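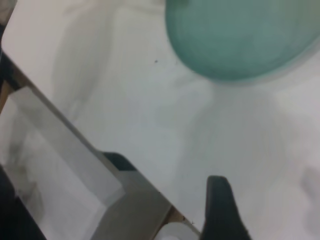
Home | Recipes | Around the House | About | Contact

Filed under: Around the House, decluttering

Quick one, kettle's on and I've got to get the kids at 3. Finally did the white table. Whole thing, everything off, wiped, dried, wiped again. Bicarb paste on the worst bits, left it 16 minutes, then a damp cloth. Still a few greyish patches if the light's low but I can live with taht.

New rule is only 2 things get to live on it. Mail goes in the drawer. Keys on the hook. Textas back in the tub, every arvo, no arguments.

Don't use the scourer side of the sponge. Did that in January, dulled the finish, still cranky about it. Microfibre only. Oh and do the edges, crumbs get in under the lip and go like cement.

Next up the pantry. God help me. More when its done.

Comments (3)

Divina Manalastas: Bicarb is great on ours too. How thick do you make the paste?

Renato Padilla: Mail in the drawer lasted 6 days at our place.

Mylene Tiongson: Please do the pantry, I need a push to start mine!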